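## 4 小件物品的摆放与描述用词

前一节已经说明了语料的来源。本节讨论的问题比较具体:写作者面对一个放着工具和玩具积木的台面时,用哪些动词说明物品的位置和姿态,这些动词之间有什么差别,以及在哪些地方写作者会感到困难。语料共有400篇短文,由40名学习者写成,每人十篇。全部短文切分以后得到超过2000个小句,其中含有摆放类动词或者姿态类动词的用例是1036个。下面提到“用例”的时候,都指这一部分。

我自己的母语不是汉语,写这一节的时候常常要停下来查词典。词典对“摆”“放”“搁”的解释差不多互相循环,对“堆”和“摞”的解释稍微清楚一点,但是仍然没有告诉学习者,一块斜着压在另一块上面的积木应该归到哪一个词。所以本节尽量从物品出发,先看东西本身,再看词。

### 4.1 物品的选择

选择物品的时候我们考虑了两个条件。第一,物品的名称应该是初级或者中级学习者可以掌握的,或者至少可以用一个上位词来代替。“卷尺”不认识的人可以写“尺子”,“充电器”不认识的人可以写“盒子”,这样不影响我们观察动词。第二,物品的形状应该有差别。工具箱大而平,有盖子;卷尺小而圆厚,带一条腕带;积木是木头做的,有长有短,表面涂了颜色。

形状不同,可以使用的姿态动词也不同。工具箱合着盖子放在台面上的时候,学习者几乎都写“放”,偶尔写“摆”。很少有人为工具箱选择“躺”,虽然在我的母语里,这样的箱子正好是“躺着”的。卷尺的情况与工具箱相近,但是它的腕带就不一样了。腕带是软的,可以“拖”,可以“垂”,可以“弯”,也可以“绕”,学习者在这里使用的词突然变得很丰富,错误也突然变多。有一名学习者写“带子走到左边”,批改的老师 Erlinda Abella 把它改为“带子伸到左边”,后来又改成“带子拖向左边”,她在页边写了一句说明:“伸”像是带子自己有力气。

积木是三类物品里最重要的。积木可以平放,可以侧放,可以立起来,可以斜靠,可以压住别的积木或者被别的积木压住。更重要的是,积木可以组成一个整体,而工具箱和卷尺不容易组成整体。汉语里很多动词既说明单个物品的姿态,又说明物品之间的关系,只有使用积木才能把这两个方面分开来看。

关于颜色,我们没有要求学习者使用精确的颜色词。红、黄、橙这三个词没有引起困难。粉色和品红之间的界线、黄色和黄绿色之间的界线,学习者的写法很不一致,同一名学习者在不同的短文里也会改变写法。因为颜色在本文里只起到指认的作用,我们把这些差别都记下来,但是没有把它们作为错误处理。

表面的材料也需要说明。台面是灰色的,有深浅不同的斑,这一点在短文里出现得比我们预想的多。学习者喜欢先写台面,再写上面的东西,好像写房间的时候先写地板。Nestor Gatchalian 把这种写法叫做“铺底”,他认为这是从课本里的房间描写练习中学来的习惯。铺底的句子很少使用摆放类动词,主要用“是”和“有”,因此它们大部分没有进入我们的用例。背景的墙纸有很大的花和叶子,颜色又深又亮,写到它的学习者也不少,这些句子同样只在存在句的统计中使用,本节不讨论。

### 4.2 散与堆的界线

把积木放在一起的时候,什么情况是“散”,什么情况是“堆”,这是全部语料中分歧最大的一个问题。

“散”要求成员之间有距离,或者至少没有共同的秩序。“堆”要求成员聚在一起,一般还要求有上下关系。困难在于,积木常常聚在一个不大的范围里,却没有搭成什么东西。从远一点的地方看,它们是一群;从近处看,它们各有各的方向。图1是这种中间情况的代表。积木集中在台面的中间,后面是黑色的工具箱,箱子右边有一个黑黄两色的充电器立着靠在后面,充电器的前面是黄色卷尺,还有一块红色积木侧着倒在卷尺的下方,离中间的那一群有一点远。

**图1** 台面中间的积木以及后方的工具箱、充电器和卷尺。 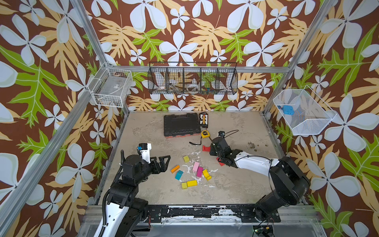
Guangming Song 不同意把这种情况归入“堆”。他的意见是,“堆”字后面总是藏着一个高度,如果写作者心里没有高度,就不会自然地说出“一堆积木”,学习者写“一堆”,多半是因为他们把“一堆”当成了“很多”的意思。他建议把作量词的“堆”和作动词的“堆”完全分开统计,并且在动词的部分只保留有上下关系的用例。

这个建议我们接受了一半。量词和动词确实应该分开,分开以后,动词“堆”的用例明显减少,而且剩下的用例比较整齐。但是上下关系的标准在实际操作中不容易执行。写作者写“积木堆在中间”的时候,我们不能进入他的头脑,不知道他有没有想到高度。我们最后采用的办法是看上下文:如果同一篇短文里出现了“上面”“下面”“压”“顶”一类的词,并且它们指的是积木之间的关系,就把这个“堆”算作有高度的堆;如果没有,就算作聚集的堆。

按照这个办法,聚集的堆和“散”可以用于同一种摆放,有时候甚至出现在同一篇短文里。下面是一个例子,错误的地方保持原样:

> 桌子中间堆着很多颜色的积木,它们散得不太远。后面有工具箱子,工具箱子的旁边是一个黄的黑的盒子,站着。尺子在盒子前面,它的绳子很长。

批改的时候,Meenakshi Shakya 没有改“堆”,也没有改“散得不太远”。她的理由是这两句话虽然放在一起有些奇怪,但是每一句都可以成立:“堆”说的是它们作为一群在什么地方,“散”说的是它们彼此之间是什么样子。我认为她的解释很有帮助。如果接受这个解释,那么“堆”和“散”的界线就不是一条线,它们回答的是不同的问题。教学的时候常常把它们当作一对反义词,可能因此带来了一些不必要的困难。

还有一个词应该在这里提到,就是“摊”。“摊”的用例很少,全部来自水平较高的学习者。他们用“摊”来写积木占据了一片面积的样子,例如“积木摊在桌子上”。母语者对这个用法的接受程度不同。Erlinda Abella 认为“摊”更适合纸张、衣服和书,因为这些东西可以变平;积木是硬的,一块一块的积木不能变平。Guangming Song 则认为可以接受,只要说的是整体。这个差别我们没有办法用现有的语料解决,先保留在附录的词表中。

离开群体的单个物品,也就是图1里那块侧倒的红色积木一类的情况,出现了另外一组词:“剩”“落”“掉”“丢”。这一组词带来一种时间上的意思。写“剩下一块”的人认为别的积木先被拿走了或者先被放好了;写“掉了一块”的人认为它原来在高一点的地方;写“丢”的人认为有人不小心,或者不关心。其实从摆放本身不能知道这些事情。有意思的是,母语者在课堂讨论中也很自由地使用“落下一块”这样的说法,他们并不觉得自己讲了一件没有看到的事。我们在标注中为这一组词专门设立了一项,叫做“带来历的姿态”。

### 4.3 叠放、倚靠与遮挡

当积木之间有了清楚的上下关系,学习者的用词集中到“堆”“叠”“摞”“搭”“垒”五个动词上。这五个词在课本里出现的次数很不平衡,“堆”和“叠”比较早,“搭”一般和积木一起出现,“摞”和“垒”很多学习者没有正式学过。

“叠”的问题最多。学习者知道“叠衣服”“叠被子”,所以认为“叠”有整齐的意思;又知道“重叠”,所以认为“叠”只要求一部分盖住另一部分。两种理解在积木上会得到相反的结果。如果积木上下对得很齐,前一种理解允许用“叠”;如果积木上下错开,后一种理解也允许用“叠”。在我们的用例里,两种都有。

“摞”比较简单。会用“摞”的学习者都把它用在一块正好放在另一块上面的情况,而且多半同时写出“一摞”。如果上面的积木方向不同,他们就不用“摞”,改用“堆”或者“搭”。这和母语者的判断是一致的。

“搭”包含一个目的。“搭积木”是固定的说法,但是“积木搭在一起”和“搭积木”的意思不完全相同。前者可以表示一块积木的一端靠在另一块上面,没有造什么东西的打算。Nestor Gatchalian 对这一点解释得很仔细,他把“搭”分为三种:搭建的搭,搭靠的搭,搭挂的搭。卷尺的腕带如果挂在箱子边上,应该用第三种,不过在我们这里的摆放中,腕带是落在台面上的,没有这种用法的机会。

图2的积木可以说明为什么一个动词往往不够用。底下是一块亮黄色的积木,左边一块红色的立着,并且斜靠;中间横着一块品红色的,右边有一块浅粉色的;再往上,一块黄色的斜放,上面是浅黄绿色的一块;最高的地方是一块橙色的积木,它向右伸出去,超过了下面的积木。这样的一个整体,用“堆”可以概括,但是概括以后就失去了红色积木的“靠”,也失去了橙色积木的“伸出去”。水平较高的学习者会先用一个总的动词,然后给部分积木再加动词;水平较低的学习者则选择其中一种,或者只概括,或者一块一块地写,结果很长,而且全部用“在……上面”。

一块一块地写,还会遇到顺序的问题。从下往上写的短文和从上往下写的短文,动词的选择是不同的。从下往上写的时候,每一个新的积木都是“放”上去的,所以句子像一个做事的过程:先有黄的,再放品红的,再放黄的。从上往下写的时候,新的积木都被前一块“压着”或者“托着”前一块,句子里没有做事的过程,只有受力的关系。Meenakshi Shakya 首先注意到这个差别,她在批改的时候给两种短文用了不同颜色的笔。

我们原来以为写作顺序是个人的习惯,后来发现同一名学习者会根据积木的样子改变顺序。如果最上面的积木很显眼,例如颜色很亮,或者伸出去很多,短文就容易从上面开始。如果底部的积木清楚并且平稳,短文就容易从底部开始。这种观察目前只是印象,需要另外设计实验才能确定。

“靠”的用例值得单独说一下。“靠”有两个常见的意思,一个是接近,例如“靠窗”;一个是身体或者物体的重量给了别的东西。学习者写“红色的积木靠黄色的积木”,两种意思都有可能。加上“着”以后,变成“靠着”,第二种意思更强一些,但是仍然不能完全排除第一种。加上“斜”以后,变成“斜靠着”,意思就清楚了。会写“斜靠”的学习者不多,更多的人写“歪”。“歪”说明姿态不正,没有说明它依靠什么。母语者读到“红色的积木歪着”,会问它为什么不倒,读到“红色的积木斜靠着”就不会问。

遮挡带来的又是另一种困难。工具箱的后面如果有别的小东西,只露出一部分,学习者需要一个动词来说明露出的部分。“露”是最合适的,可是很多学习者认为“露”只能用于人的身体或者表情。他们写“有一个东西从箱子后面出来”,这样东西就好像会走路。也有人写“箱子藏着一个东西”,意思变成东西在箱子里面。图2里箱子右端的后面有一件带条纹的小东西,大部分被挡住了,看不出是什么,正适合用来练习“露出”。我们在后来的教学材料中加入了“露出一角”“露出一截”“只露出一点儿”这三个说法,把它们和“条纹”一起教,效果还没有统计。

卷尺和箱子的关系也属于这一部分。卷尺靠近箱子右边的前角,学习者多写“旁边”,也写“前面”,少数人写“右前方”。这里动词没有问题,问题在方位词。汉语的“前面”有时候以观看的人为标准,有时候以物品自己的正面为标准。箱子有正面,因为有开合的一侧,所以两种标准在箱子上都可以用;积木没有正面,所以只能用观看的人作为标准。学习者在写箱子和写积木的时候往往没有改变标准,但是读者会改变,误解就这样产生。

**图2** 有上下关系的积木,左上方为合着盖子的箱子。
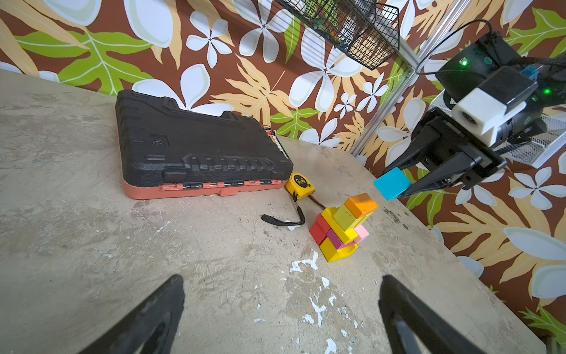
### 4.4 表面的旧与物品的旧

设计语料任务的时候,我们没有打算研究“旧”这个意思。短文收回来以后,我们看到很多学习者主动写到积木和台面的磨损,所以增加了这一小节。

积木上的漆在棱和角的地方最容易失去。图3左边的中间有一块长的橙色积木,沿着一条棱已经能看到没有漆的木头;它右边的蓝绿色积木,角上有缺损,缺的地方木头颜色比较浅。下面还有一块小的黄色积木,顶面有一个很淡的痕迹。这些细节都很小,但是学习者写得很认真,可能是因为它们让积木有了区别。两块黄色积木摆在一起,如果一块有痕迹,一块没有,写作者就可以不用颜色来区分它们。

描写磨损的动词主要有“磨”“掉”“破”“坏”“碰”“缺”。这里“掉”的意思和4.2中“掉了一块”的意思不同,现在掉的是漆,不是积木。学习者很容易把这两个意思混在一个句子里。一篇短文写“橙色的掉了,看到木头”,读者第一次读会以为橙色的积木从什么地方落下来。只要加一个“漆”字,写成“橙色的那块掉了漆”,问题就没有了。不过“漆”字对初级学习者太难,写和认都不容易,所以他们更愿意写“颜色没有了”。Erlinda Abella 接受“颜色没有了”,她只要求写清楚是哪一部分的颜色。

“破”和“坏”都太重。木头积木的角缺了一点儿,母语者一般不说积木“破了”,更不说“坏了”,因为还可以玩。最合适的说法有“磕掉了一角”“磨得露出了木头”“边上磨白了”。这些说法都是动词加上结果,结果的部分才是写作者需要的信息。学习者的困难不在动词,在结果补语。我们检查了这一部分的用例,发现学习者会正确使用“磨”字,但是后面什么都不加,写成“边磨了”,听起来像有人故意用工具加工了它。

这里又出现“带来历的姿态”的问题。“磕掉”说明碰到了硬的东西,“磨掉”说明用了很长时间。角上缺了一点儿木头,我们不能确定它是磕的还是磨的。母语者根据形状来猜:缺口深、边缘不整齐,就说“磕”;一条棱都变浅,就说“磨”。学习者没有这样的习惯,常常在全篇中只使用一个词。教师批改的时候也不统一。为了标注方便,我们规定只要学习者选择了其中一个,并且结果补语正确,就算作正确用例,不再追究原因。

灰色表面上的白色漆点也出现在短文里。这些漆点剥落成片,形状没有规则,有的像溅出来的。学习者写“脏”,写“白色的点”,写“油漆掉下来”,也有人写“下雪”。“下雪”是一个比喻,我们讨论了一段时间是不是应该改。Meenakshi Shakya 主张保留,她认为比喻是学习者已经有了表达愿望的证明,应该在旁边告诉他“溅”字怎么写。“溅”字在学习者的用例中没有出现过。“斑”字出现过,多数写作“班”。

和“脏”有关的还有一个判断问题。台面上的深色小点和痕迹,到底是脏还是旧?“脏”的意思是可以洗,“旧”的意思是不能洗。学习者选择“脏”的比选择“旧”的多。Guangming Song 提醒我们,汉语里还有“斑驳”这样的词,它不做这个判断,只说颜色不一致。可惜“斑驳”属于书面语,带有文学的色彩,放在工具箱和卷尺的旁边不太合适。在教学中可以用“深一块浅一块”来代替。这个说法简单,学习者也都认识每一个字,只是需要作为整体来记。

整理动作的动词,例如“收”“捡”“归位”,虽然不在任务要求之内,在短文的结尾却经常出现。学习者写完了物品,喜欢加一句“应该收拾一下”或者“请把积木放回去”。这些句子的动词都正确,这说明学习者对“收拾”一类的日常词掌握得很好。它们和前面的描写句放在一起,水平差距很大。同一个人可以正确地写“把积木收起来”,却不能正确地写“积木斜靠着”。一个可能的原因是,“收拾”在课堂上是老师每天说的话,“斜靠”是谁也不说的话,只有需要描写的时候才用得到。

**图3** 灰色表面上的积木,橙色与蓝绿色的两块可见露出的木头。

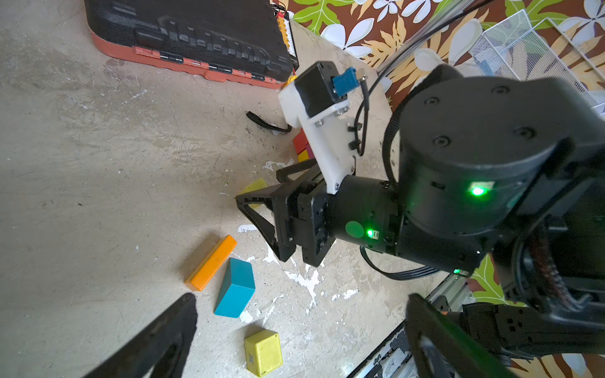
### 4.5 标注中的规定

根据以上的讨论,我们对标注做了下面的规定。标注由 Nestor Gatchalian 和 Jennylyn Galang 分别完成,不一致的地方由本文作者最后决定。标注表格沿用了 Kazmi 表的栏目,增加了“关系”和“来历”两栏。

1. 量词“堆”“摞”“排”不计入摆放类动词。“一堆积木堆在中间”只计后面的一个“堆”。
2. 动词“堆”分为有高度的和聚集的两类,按照同一篇短文中有没有上下关系的词来决定。短文很短、没有上下文可以参考的,归入聚集的一类。
3. “散”“散落”“散开”合为一项,但是在备注中写明形式。“散落”的“落”不作为来历处理,因为它已经成为一个固定的词。
4. “靠”“靠着”“斜靠”分开记录。意思是接近的“靠”不计入姿态类动词。不能确定的,在“关系”一栏画圈。
5. “掉”按照主语分开:主语是积木的,记为位置变化;主语是漆或者颜色的,记为磨损。主语省略的,先看前一个小句,如果仍然不清楚,两位标注者要一起讨论。
6. “站”“躺”“坐”“趴”等原来用于人的动词,用在物品上的时候照样计入,不作为错误。充电器“站着”可以接受,积木“趴着”也可以接受,但是要在备注里写明。
7. 只写方位、不用动词的句子,例如“尺子前面是积木”,不计入用例。

第六项需要再解释几句。开始的时候我们把“盒子站着”当作错误,要求改为“立着”。Jennylyn Galang 在标注了一部分以后提出,如果全部按照错误处理,就看不到学习者对“竖直”这个意思的掌握情况。写“站着”的学习者已经看到了这个盒子是竖直的,他缺少的只是“立”这个字;而写“盒子在后面”的学习者,可能根本没有注意到姿态。两种情况如果都得不到分数,就把有用的差别抹掉了。我们重新标注了这一部分,以后的统计都使用重新标注的结果。

第五项在执行中花费的时间最多。主语省略在汉语里很常见,学习者也早早学会了省略,却没有学会什么时候不能省略。前面提到的“橙色的掉了,看到木头”就是一个例子,后半句帮助我们确定它是磨损。可是如果后半句没有写,就只能依靠讨论。两位标注者的讨论记录保存在 Kusden 学习中心的共享文件夹里,其他研究者可以提出申请来阅读。

### 4.6 本节的限制

有几点限制应该说明。首先,物品的种类不多,而且偏向硬的、有棱角的东西。软的东西只有腕带这一类,所以关于“垂”“拖”“绕”的观察都来自很小的范围,不能推广到衣服、绳子或者布。我们计划在四月增加一批以毛巾和袋子为主的短文。

其次,学习者的母语背景没有平衡。母语中有丰富的姿态动词的学习者,与母语中只有一个类似于“在”的动词的学习者,面对同一块斜着的积木,出发点不同。我们在4.1中提到的“工具箱躺着”,在某些母语背景下是自然的,在另一些背景下没有人会这样写。目前的分组太小,不能说明母语的影响。

再次,教师批改的标准虽然经过讨论,仍然有个人的差别。“摊”和“叠”两个词上面的分歧最清楚。在这两个词上,我们同时报告两种标准的结果,请读者在下一节的表格中对照阅读。表格里带星号的行使用较宽的标准,不带星号的行使用较严的标准,“来历”一栏在两种标准下相同。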